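Print this article
E-mail this article

5. Failure Analysis

5.1 Grip loss under rolling load

The dough-flattening task was the only one in our set where the robot had to hold a tool by one end and press down with it at the same time. It was also the task that stopped most often. Out of 247 attempts, a large share ended before the dough was flat, and almost all of those ended the same way: the handle of the rolling pin turned inside the fingers, the roller tipped, and the controller went on pressing along a line that no longer matched the tool.

The control stack, which we call Kwan, treats the pin as a rigid extension of the palm. The grasp is planned once, at pickup, and is not checked again until the pin is put down. Earlier work on the Brerkside bench used a metal scraper with a flat grip, and a fixed grasp was good enough for that. A round handle gives the fingers much less to hold against. Wing-yan Ng had raised this in October, before the first long runs, and the logs support her concern.

The fingers are driven through open linkages with exposed pivots, and play in any one of the pivots shows up at the tool as a small rotation. We did not model this play. Severyn Nazarenko later measured it by hand with the motors locked and found it larger than the tolerance assumed in the planner.
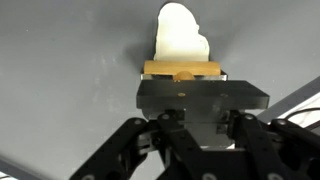

5.2 Missed contact

The second fault was in contact detection. Kwan decides that the roller has reached the dough when the vertical force passes a fixed threshold. On a firm lump this works. On a soft lump the force climbs slowly, and the arm may travel several millimeters before the threshold is crossed. In the worst runs the threshold was crossed only when the roller met the tray, and the resulting force spike tripped the safety stop.

Starting position made this harder. The dough is placed on the tray by hand, as a single rough ball, and the tray is much larger than the ball. The overhead estimate gives a center point but says little about height, and an uneven lump has no one height to report. Yu-ting Chiu tried averaging over several views. This helped with the center point – it did very little for the height.
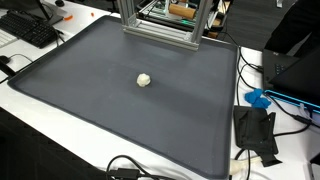 5.3 The December stop

The most serious event took place on December 22, 2024. The handle slipped during a forward stroke, the contact check did not fire, and the arm kept pressing until the motor current limit cut in. The limit was set to 100 percent of the rated value, so the cutoff came late. No one was hurt. One finger link was bent and had to be replaced, and the run was marked as failed.

Cheng-en Chiang went back through the force log, which is sampled at 800 Hz. The slip is clear in it well before the cutoff: a short drop in grip torque, a recovery, and then a second, larger drop. Kwan records this signal but does not use it.

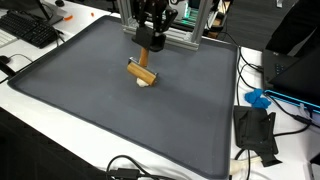

Figure 3. Dough-flattening setup on the test bench.

Our reading is that the two faults should not be treated apart. A slip changes the angle of the roller, and the angle changes where first contact happens. In Figure 3 the handle points straight down from the fingers while the roller lies almost level, a little off true, with part of the lump caught beneath it and part outside. With the tool in that position, a vertical force reading alone cannot tell the planner how much of the roller is bearing on dough. We therefore added a grip torque check that halts the stroke on the first drop, and lowered the current limit. Wai-kit Cheung is testing both changes on the Ustov controller, along with a keyed sleeve for the handle.

Print this article
E-mail this article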